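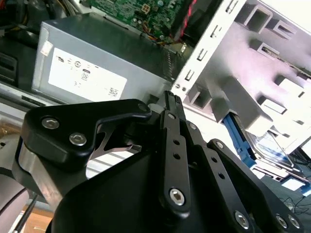 Right, kettle's on, so I'm going to do one of my long threads about the old desktop from the back bedroom. Several of you asked after the last lot, and Kirsty Furnival asked twice, so blame her. 1/

Background for anyone new. My uncle Cyril Crabtree did the accounts for the Estedlow allotment society on this computer for years and years, and when he moved into the flat he gave it to me with a carrier bag of leads and the words "it might want a clean". It did want a clean. 2/

I am not an expert! I've taken the side off a computer perhaps a handful of times and put it straight back on again. But Dede Akolgo from the Stockdale repair evening talked me into it over a plate of flapjack, and once Dede has talked you into something you may as well get your sleeves rolled up. 3/

First job is always the same, and I'll say it even though you all know it. Plug out of the wall, not just switched off at the back. Hold the power button in for a few seconds. Then touch a bit of bare metal on the chassis before you go near anything green. 4/

Second job, find something to put the screws in. I use an egg box with the sections labelled in pencil. Stuart Hebden uses an old magnet off a loudspeaker and tells everyone about it, and I'm sure it's very good, but I like my egg box and I'm keeping it. 5/

What struck me when I got a proper look inside was how much sheet metal there is. The drive cage is all cutouts and little stamped tabs and rails, and I'd somehow pictured the inside of a computer as mostly green board. It's a lot like looking into the back of an old filing cabinet. 6/

And the blue plastic! I've grown very fond of the blue plastic. The hard drive sits on a bright blue rail, and there are blue latches and handles elsewhere too, so when you're hunting about in there with a torch you've got something to aim at. Whoever decided on that colour, thank you, I hope you had a nice long retirement. 7/

The hard drive is the part I cared about most, of course. Cyril says there are 3791 photographs on it (he gave me the figure off a sheet of paper, very solemnly) and most of them are dahlias. Some are of my gran. So that drive was not going to be rushed by me or anybody else. 8/

Now, leads. If you take one thing from this thread, please let it be that you write down where the leads go before you pull any of them. I did a little drawing on the back of an envelope, and then a better drawing, and then I numbered the better drawing to match bits of masking tape. Fussy, yes, but I've been the other sort of person and I remember how that went. 9/ 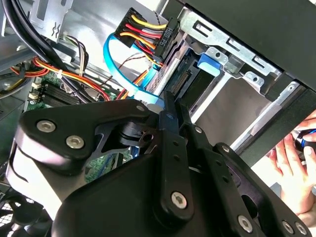 The power leads are more helpful than you'd expect, because some of the plugs have a name moulded into the side. P6 is one of ours. You can simply write "P6" on your envelope and feel like a professional for the rest of the afternoon. 10/

The data cables are less chatty. The blue SATA one makes a great big loop on its way over to the drive bay, and my advice is to follow it along with a fingertip all the way from one end to the other before deciding you know where it goes. I decided too early. I was wrong. I had a biscuit and started again. 11/

Also, don't tug the wires! Ashley Cropper told me this when I was about to tug the wires. Hold the plug itself, feel round for a catch, squeeze it if there is one, and give it a gentle wiggle. If it won't come, it's usually the catch, and if it isn't the catch then go and do something else for ten minutes and come back kinder. 12/

Dust. I'd bought a Dornitz hand blower, which is a rubber bulb with a nozzle and cost me less than a sandwich, and I had a soft paintbrush that has never met paint. Short puffs, brush towards yourself, and go easy round the vents on the power supply. I don't open the power supply itself, ever, and please don't you either. That one is a job for people with training. 13/

A few of you wanted to know if it's worth all this for a machine of that age. I've gone round and round on it. A new one would be quicker, obviously. But Cyril knows where everything is on this one, and he has a way of doing his spreadsheets that I don't think would survive a move. 14/

I laid the whole thing down on its side for the fiddly bits, which I'd recommend to anyone with a back like mine. Everything faces up at you, screws stay where you drop them (mostly), and you can get a lamp over it. Mine's a Poritska clip-on from the charity shop, a bit wobbly at the neck but a lovely light. 15/
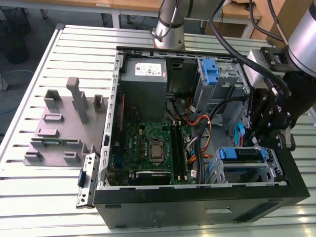

The old tower on its side with the panel off. Power supply top left, memory slots next to the processor, blue handles over on the drive bay.

There's a long metal bracket that comes off as well, with a blue tab on it, and I'll confess it took me a good while to work out which way round it wanted to go. If you've got one like it, pencil an arrow on a bit of tape and stick that on before you put it down anywhere. 16/

Things still on my list: a new battery for the clock (Cyril says it always thought it was January), a tidy-up of that bundle of black cables, and copying the photographs on to 2 separate drives so that we can all stop worrying about the dahlias. 17/

I'll do another thread when I get to the copying. Dede has promised to sit with me for that bit and I have promised more flapjack. If you've got an old desktop in a cupboard and you're nervous of it, come along to Stockdale, bring it in a washing basket with a towel round it, and ask for either of us. 18/

Oh, and Kirsty, before you ask a third time, the flapjack recipe is golden syrup, not honey, and you take it out when it still looks too soft. 19/19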